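**October 2023 - Police oversight update**

Big news from the Nomovcombe courthouse, and we've been waiting a long time to write this one! The county judge has ruled that the body camera footage from the Elisard Street stop has to be released to the public. All of it, from the first radio call to the last officer leaving the block. The sheriff's office had offered a trimmed version back in September, with most of the audio taken out, and the judge said that wasn't good enough.

If you're new to this list, the short version goes like this. A man was stopped outside the Elisard Street bus shelter after a caller said someone was looking into parked cars. He ended up with a broken wrist and a night in a cell, and the charges were dropped before he ever saw a courtroom. Our group asked for the footage under the state records law. We were turned down, we appealed, we were turned down again, and then 616 of you signed the letter asking the court to take a look. 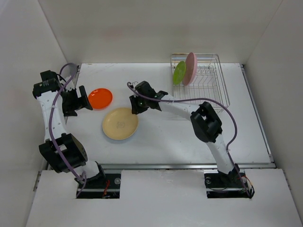

*Two plates flat on the table, two more in the rack.*

The ruling runs to 137 pages, and yes, a few of us have read the whole thing. The part worth your time is the middle section, where the judge goes through each reason the county gave for holding the footage back. Officer privacy? They were on duty, on a public sidewalk. An open investigation? It had been closed for months. The cost of blurring bystanders' faces? The county has to pay for that itself, and it can't send us the bill (this was the bit that got a cheer in the hallway).

There are two limits. The man's medical details stay sealed, at his own request, and the names of two teenagers who saw the stop will be bleeped out. We think both are fair and we won't be fighting either one.
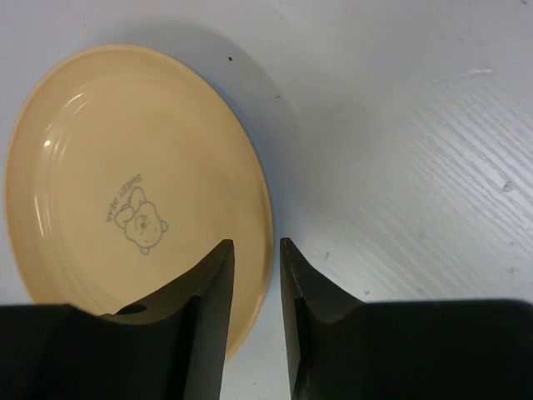
What happens next depends on the county. It can appeal, and the clerk's office says it has 30 days to file. If it doesn't, the footage goes up on the court's public records page and anyone can watch it. Borbély Legal Aid, who argued the case for us without charging a cent, think an appeal is possible but would be an uphill climb. They were fantastic, by the way - patient with our endless questions and very good at turning legal language into English.

We're holding an open meeting at the Wultuda Branch Library once we know which way the county is going. The big room seats 200 and last time people were standing along the back wall, so please come early if you need a chair! Spanish interpretation will be available, and there's a ramp at the side door. We'll go over the ruling, talk about the new complaint form the sheriff's office is drafting, and leave plenty of time for questions.

If you've made a complaint of your own and never heard back, bring your paperwork along. Borbély will have a table near the entrance and can tell you whether the same records law might help you. Copies are fine, and please leave the originals at home.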